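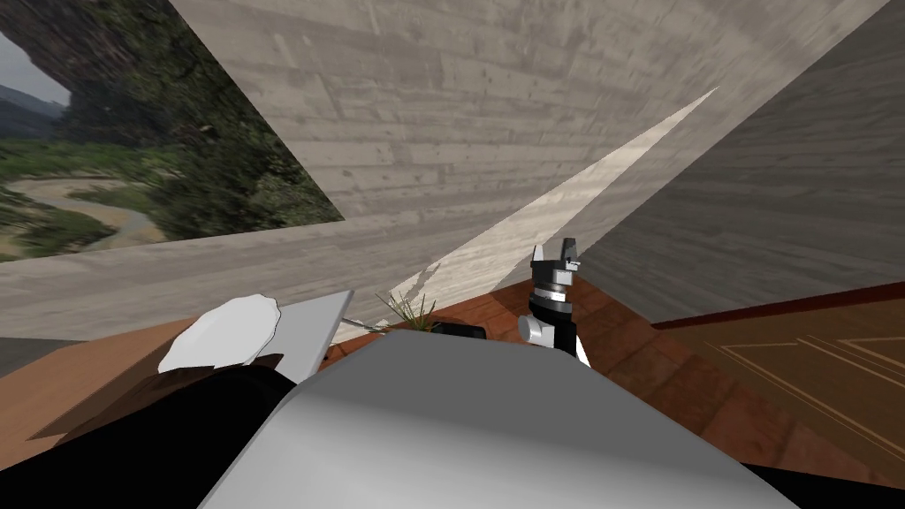
Robot gripper above a brown tabletop, computer rendering.

Archaeologists working at Womwood, a low hill above the Yeo valley, have uncovered the floor of a potter's workshop with two kilns still in place, and it is a wonderful find. The team announced the discovery on Tuesday, at the end of a digging season that had been planned mainly to trace the line of an old boundary ditch.

The ditch did show up, more or less where the ground survey had put it. But on its inner side the trench ran into a patch of hard red clay, and when the diggers widened the cut they found themselves standing on a burned surface with the stub of a kiln wall curving out of it. The second kiln, smaller and better preserved, lay four meters to the east.

So far 142 pieces of pottery have been washed and bagged. Most are scraps from plain cooking pots, the kind of everyday ware that turns up all along the valley, but there are also rims from wide bowls and several pieces that sagged or cracked in the firing and were thrown onto a waste heap. Those spoiled pots are the real treasure! They tie the local ware to the spot where it was made, something researchers have wanted to do ever since the first bowls of this type came out of the ground at Skokach, a settlement six miles down the river.

The Skokach bowls have a band of short slanted lines pressed in just below the lip. The same band appears on five rims from the new trench, and on one of them the potter seems to have run out of room and squeezed the last few strokes together. It is a small thing, but it brings you very close to a person at work on a wet pot.

Clay samples from both places will now go to the Flarnatis laboratory, where thin slices will be studied under a microscope to see whether the mineral grains match. Charcoal from the larger kiln will be dated there as well. The excavators are careful not to give an age for the workshop until those results are in, though they do say that the kilns went out of use before the ditch was filled.

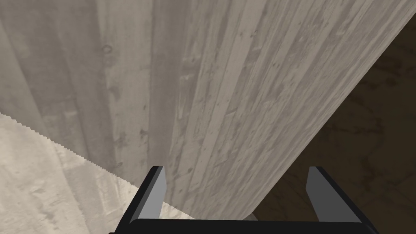
What happens to the kilns over the winter?

They stay where they are. Both have been covered with a breathable cloth and a layer of sieved soil, and the trench will be reopened in March.

When work starts again, the team hopes to follow the floor north, where the survey shows a dark rectangle around 6 meters long. It might be a drying shed, or a pit where the clay was dug and left to soak — nobody on the dig wants to guess just yet. A spring comes out of the hillside close by, so water would have been easy to get.

Some of the bowl rims and the best of the misfired pots will go on show at the Yeo valley museum once they have been drawn and recorded. The museum already has the largest Skokach bowl in its front room, and the new pieces will be placed in the case next to it. Entry to the front room is free, and the display notes will be updated when the dates come back.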